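Search this site Enter keywords Go

Home tips for your first place as yourself

I moved into my apartment on Pillay Street a few months after I came out as a trans woman, and I had never run a home of my own before. I'd gone from my parents' house to a shared house to my sister's spare room, and then all of a sudden I had a front door, a kitchen and a heap of new clothes I had no idea how to wash. People write to me through the support group asking about the practical stuff, so I've put my answers in one place. 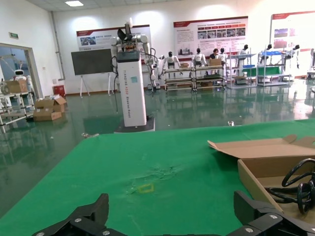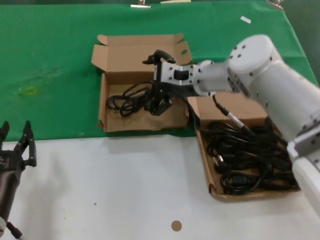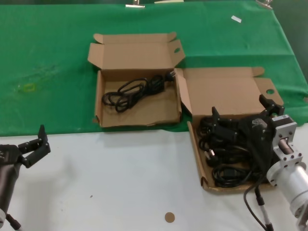
Washing delicate things

Buy a zip-up mesh bag before you buy anything else. I ruined 3 bras and a really lovely slip in my first month by throwing them in with my jeans. Hooks catch on everything, so do them up first, then into the bag, cold water, slow spin. Hang them over the shower rail from the middle (where the two cups meet) and the straps won't stretch. Never the dryer!

Some of my trans guy friends asked me to put binders in here too, and the rules are nearly the same. Cool hand wash with a squirt of mild detergent, squeeze it through gently, rinse until the water runs clear, then roll it up in a towel and press. Dry it flat. Don't wring it, don't iron it, and keep it well away from the radiator because the heat kills the stretch. If you can stretch to a second one, you can swap them over and they both last longer. And if it starts to hurt, take it off, laundry day or no laundry day.

Wigs

I wore a wig every day for my first year while my own hair caught up, and I still put one on for weddings. Mine is synthetic, a reddish bob from a shop called Okholm, and it cost me $149, so I was pretty motivated to look after it.

Wash it in the kitchen sink in cool water with a little wig shampoo. Lay it in and let it soak a few minutes, no scrubbing, then rinse, blot with a towel and leave it on a stand to dry overnight. A big upside-down jar works fine as a stand if you haven't got one, I used a pickle jar for ages. Brush it when it's dry, from the ends up. And please, please take it off before you open the oven. I leaned in to check a lasagna at Thanksgiving and the whole front frizzed up in one second. You can't fix that. I cut bangs into it and told everybody it was on purpose.

Foundation on collars

This is the question I get most! Dab on a bit of plain dish soap, work it in with your fingertips or an old soft toothbrush from the back of the fabric, rinse cold, and do it again if you need to. Don't rub it with a wet wipe, it only spreads. Check it's gone before it goes in the dryer. For powder, give it a good shake outside and try a piece of sticky tape before you get it wet at all.

Taking in and letting out

Women's sizes made no sense to me and they still don't. I'm one size in Flellus pants and two sizes up in everything else, and my shoulders are my shoulders. What helped was learning three little jobs with a needle: moving a button, putting up a hem and opening a side seam. Look inside the garment before you pay for it. If there's a decent strip of spare fabric at the seam, you have room to play with, and if it's been trimmed right down, leave it on the rack.

Rasha Nimri from our Wednesday group taught me to sew a snap between the buttons on a blouse so it doesn't gape. She does hers with doubled thread and so do I now. It takes me one episode of whatever I'm watching.

The paperwork drawer

If you're changing your name you'll be amazed how much paper there is. I keep one accordion folder in the kitchen drawer under the dish towels. Certified copies of the court order go in the first pocket, and get more copies than you think you'll need, I ordered too few and had to go back. Then bank, utilities, lease, insurance, doctor. On the front I taped a list of every place that had my old name. There were 54 on it! The library card was the last to go, and the electric company was the worst by miles.

Cross them off in pen. I wrote the date and the name of whoever I spoke to next to each one, and that saved me twice when a bill came in the old name and they swore I'd never called.

Meds and where to put them

Read the label, because they're not all stored the same way, and ask the pharmacist if you can't tell. My bathroom gets steamy so mine live on a shelf in the bedroom closet, in a lidded tin. If you inject, use a proper sharps container and find out where your town takes them back. In Curer it's the drop box at the county health building, open until 4 p.m.

Dinner for people coming over

The first time I had the group round I panicked and cooked for about a regiment. Now I do a pot of chili and a pan of cornbread and let people bring what they bring. Put a stack of sticky labels and a pen by the door if there are new faces, so folks can write a name and pronouns if they want to, and leave it at that. Keep a few folding chairs behind the couch. Somebody will always sit on the kitchen floor anyway, so I bought a rug for it.

I still owe you all the one about getting nail polish out of carpet. It's half written and I'll post it when I've tested it on the rug.

3 comments 27 shares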